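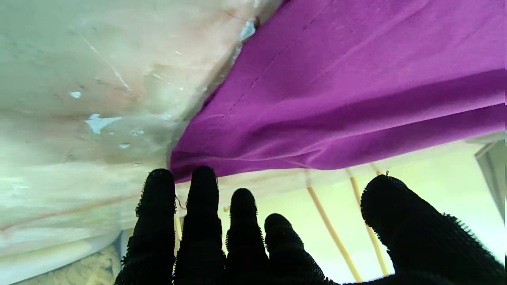

February, a little after nine in the evening

I meant to write all week and kept putting it off, so now there is a heap of things to get down and only half a cup of tea left to do it on. The main news is that the bread finally came good! I have been nursing that starter along since before the holidays, feeding it at the same hour every morning like an old cat, and this week it decided to wake up and climb right out of the jar. I baked a loaf with the rye flour from Aditz (the bigger bag, which I complained about carrying home and now wish had been bigger still) and it rose so high it touched the top of the oven and got a scorched little cap on it. We ate it anyway, with the last of the plum jam.

I should put down what I did, or I will be guessing again next month. I used 600 grams of flour, a good spoonful of salt, and water I warmed on the stove a bit. Then I left it on the shelf over the radiator for 5 hours, which was longer than the book wanted, but I was on the phone with my sister and you know how that goes. She is still deciding about the apartment. She likes the kitchen and hates the stairs, and we went around that track twice before she remembered she had called to ask about Mom's birthday.

Hamisi Mbwambo came by in the afternoon with my big soup pot, which I had given up for lost, and stayed to taste the loaf. He had two slices and then a third one standing up with his coat on, so I sent him home with the heel wrapped in a dish towel. He told me his grandmother used to bake in a tin set over coals, and that she judged the heat by holding her hand near it and saying a certain verse. He could only remember the first line. I'd love to hear the rest someday, and I told him to ask his aunt.

It was cold again by supper and the kitchen window fogged up from the soup. I have been reading in bed most nights, a long slow book about a family of lighthouse keepers, and I'm on chapter 27 with no wish at all to hurry. Tomorrow I need to feed the starter, buy salt, and call my sister back about the cake. She wants lemon. Mom will say she wants nothing and then ask for chocolate.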